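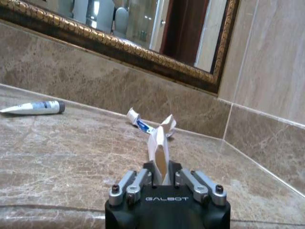 Page 13 of 206

Pelholm Packaging Forum > Folding Cartons > Board and Glue

Topic: Tuck end cartons tearing at the glue seam

flatblank
Posted 2018-03-16
We run a small toothpaste-type carton, reverse tuck, on 300 gsm white board. Since we changed board lots, the side seam pulls fiber when the pack is opened and the panel goes with it. Glue is the same cold PVA from Rastine. Machine speed is 134 a minute. What should I check first?

kestrel_die
Grain direction. If the new lot was sheeted the other way, the tear will run along the panel and stop at a crease. Tear a blank by hand both ways and compare.

flatblank
Did that. Grain is correct, parallel to the glue flap on both lots.

mullen76
Then it is glue weight. Fiber tear at the seam is what you want from a bond test. The complaint is that the seam is stronger than the board. Cut the bead width and see.

kestrel_die
Disagree. A good seam should not matter to someone opening the tuck. If the panel goes, the flap is locking too hard. Look at the slit locks before you touch the glue. We had the same thing at Ziltell and the locks were cut too deep.

mullen76
He said it started with the board, and the die did not change.

kestrel_die
Thicker board in the same lock gives a tighter lock. Measure the caliper.

flatblank
Caliper is up on the new lot, still inside the Sarpong spec but at the top of it. I have more than 13 pallets of it, so sending it back is a last resort.

mullen76
OK, that supports the lock theory. I would still try the narrower bead on one short run, with the die left alone, so you only change one thing.

flatblank
Will run the bead test first - the die shop can't take the tool until next week anyway.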